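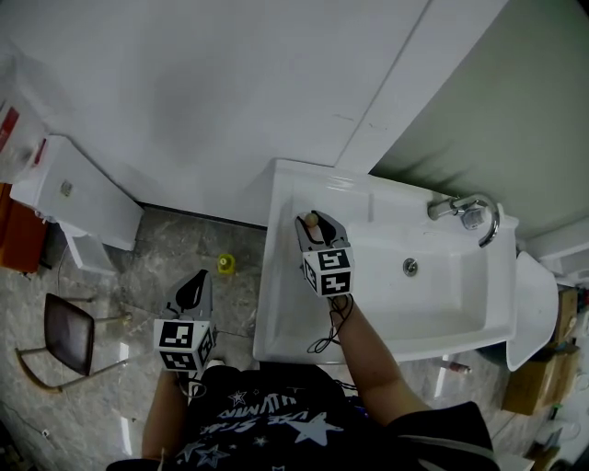

*Attachment 1: small beige ball held over a white wall-mounted sink*

**Ticket:** 3,597
**Opened:** 09/10/2018
**Opened by:** Houda El-Sayed, speaker program, Kurnangate Talks
**Assigned to:** Jianguo Long
**Systems:** Ditico (registration), Piltel (outgoing mail)
**Priority:** High
**Status:** Closed

### Problem as reported

Attendees who reserved a seat for a talk in the Hämmerli Room get the confirmation email, but the "View my seat" link in it goes to a "Page not found" screen. People with seats in the main hall don't have this problem. I have had complaints from attendees and from one of the speakers, who reserved a seat for her brother and thought her talk had been pulled from the program.

Steps:

1. Log in to Ditico as a regular attendee.
2. Reserve a seat for any talk in the Hämmerli Room.
3. Wait for the email from Piltel.
4. Click "View my seat."

Expected: the seat page with the talk title, room and entry code.
Got: "Page not found."

The reservation does show up under My Schedule if you log in the normal way, so the seats themselves look fine. The entry code is only on the seat page, though, and door staff will ask for it.

— Houda

### Log

**Jianguo Long**
Reproduced with a test account. The program has 12 talks and 6 of them are in the Hämmerli Room. All of those fail from the email. Main hall links open normally.

Copied the bad link out of the email. The room name is part of the address and the "ä" has come through as two junk characters. If I fix the letter by hand in the address bar, the page opens. So the page exists and the link is wrong.

**Jianguo Long**
Checked where the link gets built. Ditico passes the full address to Piltel in a merge field. The Ditico outgoing log shows the address with the letter intact. The copy in the Piltel message log is already broken. Something happens to it between the two.

Houda, did this work for the spring event? We used the same room.

**Houda El-Sayed**
In spring the room was entered as "Room B." We changed it to the real name this time because people kept asking where Room B was. The signs on the door say Hämmerli. I would like to keep the name if possible.

**Jianguo Long**
OK, that explains why it's new. The name can stay. The display name and the name used in the address are separate fields in Ditico, but the second one gets filled in from the first when you create the room and most people never open it.

**Iman Benmoussa**
I look after the mail templates. The confirmation template in Piltel was set to Western encoding. It was copied from an old newsletter and the setting came along with it. The default for new templates is UTF-8. I have switched this one over and sent a test to myself.

Result: the room name in the body of the email now looks right (it was garbled there too, in small print under the talk title, and I don't think anyone mentioned it). The link still fails.

**Jianguo Long**
Same here after clearing the template cache. The link gets run through Piltel's click tracking, which seems to do its own conversion. Turned tracking off for the template and sent another test. The link opens.

Turned tracking back on and it fails again. So there are two separate faults, and Iman has fixed the first.

**Hajar Lahlou**
Please don't leave tracking off for good. The sponsor report in October needs the click numbers from the confirmation emails. A gap of a day or so is fine.

**Jianguo Long**
Understood. Plan:

- Change the address name for the room in Ditico to `haemmerli`. Display name stays as Hämmerli Room.
- Leave tracking on.
- Add a redirect so that the broken links already in people's inboxes still work.

Houda, please don't edit the room record until I post here again. Saving it from the room screen can overwrite the address name.

**Jianguo Long**
Address name changed. New test reservations give a working link with tracking on. Tried it in Chrome, Firefox and on a phone.

Redirect is in for the old links. It covers both the correct spelling and the garbled one.

**Eun-ji Seo**
Went through the help inbox and tried the links people had forwarded to us. They work now, except for 3 that still give "Page not found." All of those were forwarded from the same webmail service.

**Jianguo Long**
Thanks. In those messages the junk characters were encoded a second time, so the redirect didn't match. Added that version as well. Please try again.

**Eun-ji Seo**
All open now. I have replied to everyone who wrote in and included the entry code in the reply in case they have already deleted the email.

**Houda El-Sayed**
Tested with my own account and with the speaker's. Both fine. Do I need to resend confirmations to everyone in that room?

**Jianguo Long**
No. The links they already have will work. If you want to send something anyway, use the reminder template. Iman has checked the encoding on that one.

You can edit the room record again, but leave the "Address name" box alone. If it ever goes blank, type `haemmerli` back in before you save.

### Resolution

Confirmation template set to UTF-8. Room address name changed to plain letters. Redirects added for links already sent. No reservations were lost and no entry codes changed.

### Follow-up

- Iman: check the encoding on the waitlist and cancellation templates — both were copied from the same newsletter.
- Jianguo: report the click tracking fault to Piltel support with the two test messages attached.
- Jianguo: remove the redirects after the event.
- Houda: add a line on the address name to the room setup notes.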